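Support > Closed tickets > Teaching by hand > 442

Opened in November by Divya Subramaniam. Last edited by Efa Lougher, 4:40 p.m.

Ticket 442: Arm lets go of knitwear halfway to the hanger

Status: closed, with grumbling
Site: Tiston house, upstairs bedroom
Task: pick garment off bed, carry to coat rack, hang
Policy: Dolmont, trained on hand-held gripper demos

Reported problem

The Dolmont policy picks up shirts nicely. It picks up knitwear nicely too, then opens its fingers somewhere over the floor and carries on to the rack with nothing in them, where it performs a very graceful hanging motion. It then reports success. I have managed people like this.

Shirts and jackets are fine. Sweaters and cardigans fail nearly every run. Same arm, same fingers, same room. (DS)

Step 1. Blame the hardware

Swapped the finger pads. Checked the grip force against the bench numbers from Tovetti. Drove the arm by remote control with the Foulkes rig and hung three sweaters in a row with no drops, one of them on the wrong hook, which was me. So the arm can hold a sweater if a human tells it to. Hardware is cleared, and I owe it an apology. (DS)

Step 2. Blame the demos

We have 1,249 demos for this task, and 951 of them are knitwear, so "not enough sweaters" is out. Efa recorded most of those. I asked whether she did anything different with knits and she said no, in the tone of someone who has folded and unfolded cardigans for a living since August. (DS)

For the record, the tone was "please read the finger-width logs before asking me." I read them myself in the end. On shirts my finger opening goes down at the grasp and stays there until the hanger. On knits it goes down, creeps up a bit, goes down again, creeps up, and so on. I was re-gripping. Thick knit bunches up in the pads and I kept easing off to let it settle, then squeezing again. My hand did this without consulting me. (EL)

Step 3. Go and look at a grasp

Went back upstairs with the hand-held and repeated the knitwear pickup the way I'd normally do it, paying attention to my own fingers for once. The red one is the worst of the lot: ribbed, heavy in the hand, and the cuff is the part I always go for. Pinched at the edge, the cuff folds over on itself between the blue pads, so I'm holding a wad of it where I meant to hold a single layer. The rest drapes and pulls wherever it pleases, and I can feel the wad shift when I move off. That's when I ease off.

A person easing off for an instant keeps hold of the sweater, thanks to having judgment. The policy learned the easing off and left the judgment with me. (EL)
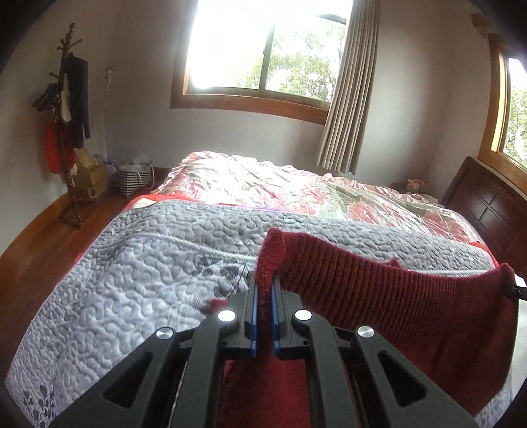
Step 4. Try the cheap fix

Clamped the gripper command in software so that once it closes, it can't open again until the wrist is near the rack. Drops stopped straight away. So did everything else, more or less. When the arm got a bad grasp it hung on to it with total conviction, and one cardigan went to the rack by a single button. Efa has asked me to note that it was her cardigan. Clamp removed. (DS)

Step 5. Re-record

New rules for knits, now taped to the hand-held's case:

- Take the shoulder seam if you can reach it. Cuffs only when there's no choice.
- Close once. If the grasp is bad, put the garment back on the bed, open all the way, and start over. Keep that in the recording.
- No fiddling in the air. If you catch yourself fiddling, bin the demo.
- Wait a beat after closing, before lifting.

Recorded 90 new knitwear demos under these rules. I binned plenty more. It is humbling to find out how much of your own technique is fidgeting. (EL)

Retrained with the new set in, and the old knit demos filtered to drop any with an opening between pickup and rack. The filter threw out more than either of us wanted to see, and we have agreed not to put the number in the ticket. (DS)

Result

Knitwear now gets to the rack and stays there. On a bad grasp the arm lowers the sweater, lets go, and has another try, looking faintly offended. The red one still takes two attempts more often than not. I can live with that, as I do too. (EL)

Still open, moved to its own ticket: success is being judged on the wrist reaching the rack, and nothing checks whether the fingers are holding anything. Until that's sorted, please don't believe the arm when it says it's done. (DS)

Reopen this one if you see an opening in mid-carry on any garment that isn't a scarf. Scarves are a separate misery.

Contact the teaching desk | Copyright Tiston Support | Back to top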